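手持ちグリッパ「Ponent」両手セット 使用レビュー
2024年4月6日

Triltsideの手持ちグリッパ「Ponent」を左右一組で導入し、衣類の折り畳みデモの収録に使った。ロボット本体は使わず、人がグリッパを握って作業し、手先カメラの映像と指の開度から軌道を復元する方式の機材である。以前はリーダーアームによる遠隔操作で同じ課題を収録していたので、比較対象は主にそちらになる。

構成
片手分の内容は、グリップ、魚眼カメラ、平行開閉の二指、指の外側に付ける白黒マーカー、ケーブル一式。実測重量はカメラ込みで765 g。指パッドは橙色で、把持面に横方向のリブがある。開度はエンコーダを持たず、左右のマーカーの間隔を映像から読む。配線が減る代わりに、マーカーが画面から外れたり白飛びしたりした区間は開度が欠損する。付属ソフトは欠損を線形補間で埋めるが、既定では警告を出さない。設定ファイルで補間フラグの出力を有効にしておくこと。

収録条件
課題は襟付き半袖シャツの二つ折りと、その後の袖の整形。卓は明るい木目の丸テーブル、背後に黒い布を張った。布地は緑のポロシャツを標準とした。木目の天板に対して輪郭が取りやすく、襟の線が向きの目印になる。

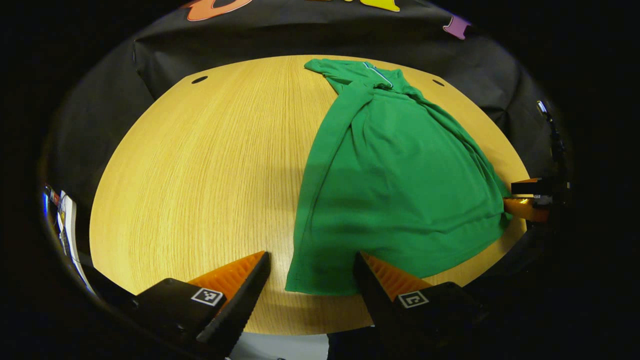
開始姿勢は毎回変えた。襟を奥にして広げる条件と、軽く丸めて置く条件を交互に入れ、置き方の記録は音声メモで残した。収録総数は219本。このうち14本は位置推定の破綻で棄却した。破綻した区間を見ると、手先を布に近づけすぎて視野の大半が単色になった場面に偏る。黒い背景布は特徴点が少なく、推定には不利である。背景に色の付いた切り文字を留めると改善した。文字の内容は問わないが、左右対称に並べると再定位を誤ることがあるため、色と形をばらけさせたほうがよい。

把持性能
厚手の鹿の子生地は問題なくつまめる。リブは布の織り目によく掛かり、裾を引き上げる動作での滑りは少ない。薄手のTシャツでは話が変わり、指先が天板に当たってから布を拾うまでに一度押しつける動作が必要になる。指先の先端が尖っているため、押しつけ角が浅いと布を逃がす。Xóchitl Camachoは手首を立て気味にして入れる癖をつけて解決したが、この角度はアーム側の可動範囲に収まらない場合がある。収録前に、再生する実機の手首角の上限を確認しておく必要がある。

遠隔操作との差はこの段階で最も大きい。リーダーアームでは力の手応えがなく、つまみ損ねに気づくのが遅れる。Ponentでは指に掛かる張力がトリガーにそのまま返るので、一回の試行が短く、やり直しも少ない。一方、遠隔操作で得たデータは実機の関節角がそのまま残り、到達不能な姿勢が原理的に混入しない。手持ち式ではその検査を後処理に回すことになる。

両手の同期
左右のカメラは独立して録画し、開始時に同期コードを読ませて時刻を合わせる。長時間の連続収録ではずれが蓄積するため、40分ごとに読み直す運用にした。片手で布の端を押さえ、もう片手で折り返すような動作では、わずかなずれでも両手の相対位置が合わなくなる。
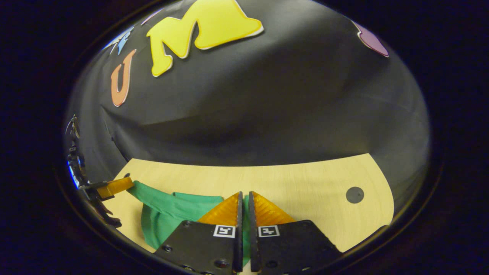

相対位置の推定は、両者が同じ地図を共有していることが前提となる。地図作成の走査は卓の周囲をゆっくり一周し、最後に必ず開始点へ戻す。ここを急ぐと、その日の収録がすべて数ミリ傾く。Hendrik Le Rouxが組んだ検査スクリプトでは、収録の前後に両指を突き合わせ、推定距離の残差を見ている。付属ソフトに同等の機能はない。

魚眼の視野は広く、反対側の手が画面の端に入る。学習側では有用な手掛かりになるが、周辺部の歪みが強く、付属の校正値のままでは縁の近くで誤差が増える。個体ごとに校正し直した。校正板の撮影は手間がかかるものの、一度で済む。

操作性
グリップは中型の手に合わせてあり、Natalia Zavalaの手ではトリガーの遊びが大きすぎた。ばねの張りは六角ねじで調整できる。ただしねじ穴が前板の陰にあり、長いレンチが要る。前板のねじは振動で緩む。週に一度の増し締めを収録手順に加えた。

疲労は無視できない。肘を浮かせたまま両手を動かすため、後半の収録では持ち上げ高さが目に見えて下がり、軌道の分布が前半と後半で変わる。交代制にし、同じ人が続けて担当しないようにした。

付属の手引きは英語のみ。マーカーの貼り付け位置の図は旧型のもので、現行の前板と穴の位置が合わない。問い合わせると2月版の図面が送られてきた。

評価
衣類のような柔らかい対象を短期間で数多く収録する用途には勧められる。金属部品のはめ合いなど、ミリ未満の位置精度が要る課題では遠隔操作を残した。保守部品のうち指パッドは単品で購入できるが、前板は片手分の一式でしか注文できない。予備を持つなら最初の発注に含めておくと送料が一回で済む。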